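去Tendport看开放日，顺便被教训了一通怎么收吹风机

拖了好几天才来写，主要是回来以后嗓子哑了，再加上照片一直堆在手机里懒得挑。先说结论：值得去，带水，别穿高跟鞋（我没穿，但是Piyumi穿了，她后半程基本是挂在我胳膊上走的）。

开放日是2023年6月19日，地点在Prurkudholm北边，坐708路到底站，下车还要再走一段上坡。我本来以为会是那种很大的展馆，门口有气球有签到墙什么的，结果就是一扇玻璃门，推进去是个挺高的大屋子，上面还有一圈带栏杆的二层，里头砌着砖墙，地面亮得能照见灯。我第一反应是“咦是不是走错了”，然后就有人端着一摞纸杯过来问我们喝不喝茶。

来之前我对机器人的想象还停留在跳舞、端咖啡、翻跟头。Tendport做的这个项目叫Roy，名字听着像谁家的邻居大叔，要让机器人学会做家里那些零零碎碎的事：收桌子，开抽屉，把东西放进去再关上。我妈听完电话那头沉默了两秒，问我：“那不就是做家务吗？”对，妈，就是做家务！

带我们的是Kwadwo Kyei，管现场采集的，说话特别快，手势也特别多。他一上来先不讲机器人，先让我们看人。就是人两只手各拿一个夹爪，站在桌子前面干活，夹爪上有小方块，方块上印着黑白格子的图案，像缩小版的二维码。我问他为什么不直接让机器人来做，他说机器人得先有东西可学呀，人拿着夹爪做一遍，手怎么走的、什么时候捏紧、什么时候松开，都记下来，以后再拿去教。黑白格子是给镜头认位置用的，夹爪歪一点、转一点都能算出来。

我又问那做一遍够不够。他笑得很大声。他说光是开关抽屉这一类，他们手里已经录了1,598段，还嫌少。

下面几张是跟他们要来的，都是干活时候的画面，有头上那个角度的，也有夹爪自己“看”出去的，跟我站在旁边看到的完全是两回事：
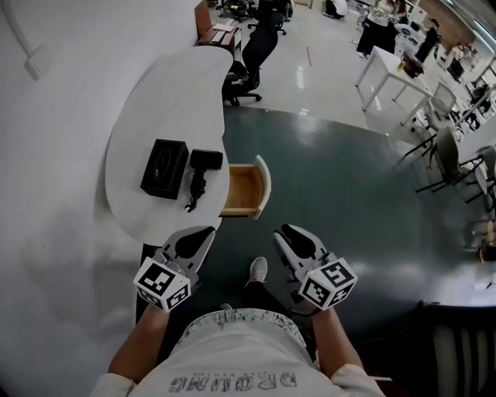
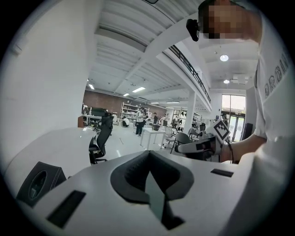

夹爪往上看人，看久了有点好笑
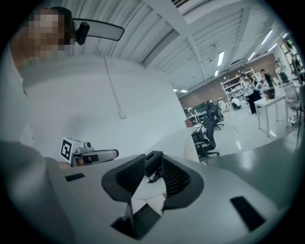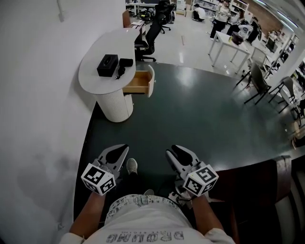

文／Thilini Sarkar
自由译者，周末到处瞎逛，偶尔写博客

接着说。我最喜欢的是夹爪视角的两张。平时我们看自己干活，都是低头看手，谁会想到从手的位置抬头看一眼自己呢，天花板一棱一棱的，人从旁边探过来，特别大一个。Kwadwo说有的东西从头上看会被手挡住，从夹爪那边看反而清楚，所以两边都要。我听得似懂非懂，点头点得很用力。

桌子那一块也挺有意思的。白色的桌子，边缘是圆的，旁边有个能拉出来的木抽屉，桌上摆的就是日常那种东西，第一张里有吹风机和一个黑盒子，最后一张里是黑盒子和一个黑色小袋子，旁边还有黑色的线。我本来觉得收桌子有什么难的，站在那儿看了半天才明白，难就难在线。吹风机那根卷卷的线，你捏住机身它就往下坠，你去捞线，机身又滚了。我自己在家都是一把抓起来团成一坨塞进去，关不上就用膝盖顶一下（别学）。

然后就到了体验环节，我当然举手了，还举得特别快！

夹爪拿在手里的感觉，怎么形容呢，有点像小时候拿火钳，但是比火钳听话。你捏，它就合，你松，它就开。第一个任务是把黑盒子往旁边挪一挪，我自信满满地伸过去，夹了个空。手腕的长度变了，脑子还没变，总觉得手指头就在原来的地方。第二次夹到了，但是夹得太靠边，盒子歪歪地转了小半圈。旁边Tharindu Hettiarachchi（他是天天做采集的，手稳得吓人）说，慢一点，别用肩膀，用手肘。我说好的好的，然后继续用肩膀。

到吹风机的时候我已经出汗了。我照着在家的习惯，一上来就去夹那根线，Tharindu马上喊停，说先收机身，机身放稳了再回头理线，而且两只手不要叉过来，叉过来镜头就看不见方块了。我活了这么多年第一次有人认真教我收吹风机，而且人家说得对！我回家真的改了，现在抽屉关得上。

总之我做一遍用了80秒，自我感觉还可以，Tharindu做同样的一遍我连他怎么开始的都没看清。他说他刚来的时候也慢，那是去年八月份，第一天下班回家吃饭，拿筷子都觉得手变短了。

Piyumi也试了，她左撇子，左手那个夹爪用得比我顺多了，得意了一路。不过她关抽屉的时候忘了把右手的夹爪拿出来，哐的一下，她“哎呀”了一声，全场都看过来。还好没坏，Kwadwo说这东西摔过好多回了，让她别放在心上，又说抽屉才比较可怜。

中间休息的时候我到处乱看。墙边的白架子上塞满了东西，我很想凑过去翻，忍住了。有人蹲着弄东西，有人在桌子前面对着屏幕，看起来跟普通办公室也差不多，就是大家说话的内容听不太懂，我只抓到一句“这段手抖，重录”，心里一紧，以为说的是我那段。（问了，不是我那段。体验的不算进正式的里面，可以放心抖。）

后半场是问答。有个带小孩来的爸爸问，什么时候能买到会叠衣服的，Kwadwo没给日子，说衣服比吹风机麻烦得多，软的东西每次形状都不一样，他们现在一个抽屉都还在磨。我挺喜欢他这么答的，之前看过太多“明年走进千家万户”了。还有个阿姨问得特别实在，她说那你们这个夹爪，能不能先卖给我，我腰不好，想捡地上的东西。大家都笑，Kwadwo拿本子记下来了，是真的记，我瞄到了。

我自己问的是，录的时候人的脸会不会一直留着，因为夹爪往上拍真的很容易拍到嘛。他说往外给的画面脸都要先打码，所以你们看上面夹爪拍的两张，脸是糊的，就是这么来的。

吐槽两点。一是指路牌太小了，下车以后我们在坡上来回走了两趟，最后是跟着一个背电脑包的人走才找到的。二是吃的少，只有茶和饼干，我俩出来以后直奔车站旁边的面馆，一人一大碗还加了蛋。走路软件显示从车站到那儿再折腾回来多走了将近700步，全怪那块牌子。

有人在上一篇底下问要不要提前报名，要的，在他们网站上填个表就行，选时间段的时候尽量选上午，体验的队伍短一点。小朋友可以去，但是夹爪对手小的孩子来说有点沉，那个爸爸最后是托着他儿子的手一起做的，小孩夹起盒子的时候叫得整个屋子都听见了。

Piyumi那边还拍了一段我夹空的视频，她威胁说要发，我先在这里打个预防针。下一篇应该是写修阳台漏水的事，已经拖太久了。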